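Stuck on the last corner of a tabletop game map, how do you do coastlines?

Posted in Hobby Help > Maps and Worldbuilding
13 February 2026

hergate_hopeful

Hi all! I've been drawing a map for my home game since October and I'm happy with most of it, except the coast. The main island is called Costello, there's a port town on the south side called Tivia, and the whole shoreline looks like a potato. I've redrawn it 9 times. Every time I try to make it wiggly it comes out like the edge of a postage stamp – same little bump, over and over, all the way around.

I'm working in pencil on regular printer paper and then inking with a cheap fineliner. No tablet. My players have seen the rough version and one of them asked if the island was a cookie, so I'd like to fix this before our next session. Is there some trick to it, or do I need to look at real maps until my eyes fall out? Also, do rivers have to go all the way to the sea?

kurkier_maps

Oh, the postage stamp thing, I did that for years. What got me past it was changing how I hold the pencil. Grab it way back near the eraser and let your hand be a bit sloppy. You can't make tiny neat bumps from back there even if you try.

Then think big shapes first. Draw 2 big bays and one long point sticking out, very light, and leave it alone for a minute. Put your port inside one of the bays (people like to park boats out of the wind). After that go around again and rough up the edge, but leave some stretches nearly smooth. I make the side facing the open ocean ragged with a few loose rocks offshore, and the sheltered side calmer, with maybe a marsh. The mix is what you want.

The other thing I do is spill dried beans or rice on the paper, push them into a blob and trace it. Sounds silly, works great, and you get little islands for free from the ones that roll away. Use lentils if your paper is small.

Rivers – mostly yes, they end up in the sea or a lake. They join together on the way down and they hardly ever split, apart from at a delta. I got told off for a splitting river on my very first map and I've never forgotten it, lol.

bigbluetabletop

Just trace a stain. Coffee works.

old_inkwell

I like the bean idea and I'm going to steal it. I'll add something about the inking, because I think that's half your problem. A cheap fineliner makes one width of line, so even a nice pencil coast goes flat once it's inked. Go over the shore a second time on the south and east sides only, so it's a touch thicker there. It gives the land a little lift off the paper.
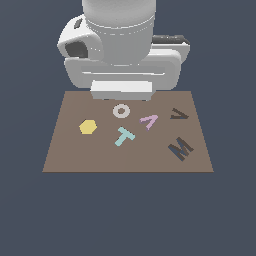
Then do your water lines. I draw one thin line following the coast just outside it, then another a bit farther out and looser, and I let the second one break up here and there. Don't follow every nook with the outer one or you'll go cross-eyed, and it looks fussy anyway. If your pen bleeds on printer paper, pick up a pad of smoother, heavier stuff. I paid extra for mine and it has 200 sheets, so I'll be drawing islands until I retire.

And try it on scrap first! I have ruined more finished maps in the last ten minutes of inking than at any other point.

hergate_hopeful

Thank you!! I did the beans last night and the island finally looks like a place. Costello has a big hooked bay now and Tivia is tucked inside it. I had a river that split in the middle too, so that's been erased. Going to try the thicker line on the south side after work, on scrap, I promise.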